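Kornwood Robotics Open Day: Questions We Keep Getting

I went to the Kornwood open day in March and wrote a grumpy post afterward. The post drew more mail than I can answer one at a time, so the usual questions are collected on this page.

Who put it on?
Kornwood hosted it in their Arnamton building. The small-parts table was run by Trellness, who want to sell handling systems to shops like mine. Kyei had a stand by the door and mostly handed out brochures.

What was the demonstration supposed to show?
That a pair of plastic fingers can be taught to tidy up small stuff by recording a person doing it first. A Trellness rep worked a hand-held gripper, and the recordings go off to train an arm somewhere else. The day's pieces were a red cord with knots in it and a little set of smoky plastic drawers on a white table.

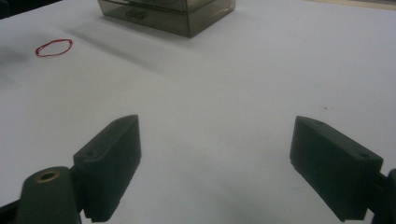 The brochure promises "any object, any bench." I'd like to see that on my bench, which has sawdust on it and a lamp that flickers. A clean white table under even light is the easy version, and I said so on the day. The rep told me clutter comes "in the next phase." I have been hearing about the next phase from vendors for a long time.

How many recordings does it take?
The handout says 700 for one task. When I asked at the table I was told 200 would do if the drawers stay put. Those are very different numbers if you're paying somebody to sit there and make them. I've written to Trellness to ask which one they'd put in a contract. No reply so far.

Isn't thin cord a fair test, though?
Fairer than the foam blocks you usually get at these things, I'll give them that. Cord lies flat and doesn't keep its shape. I would still like to know how often it gets dropped, and the handout has no figure for that anywhere.
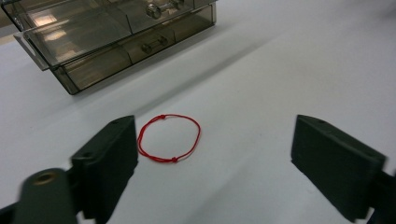 What does the gripper kit cost?
Trellness quoted me $985 for the hand-held unit. Software is extra, and the arm is a separate conversation they wanted my phone number for.

Can I bring my own parts to the next one?
They said to email Kornwood first and keep it to 2 items. Bring something awkward.

Is parking free?
Yes, behind the building. The lot was full by 10 a.m.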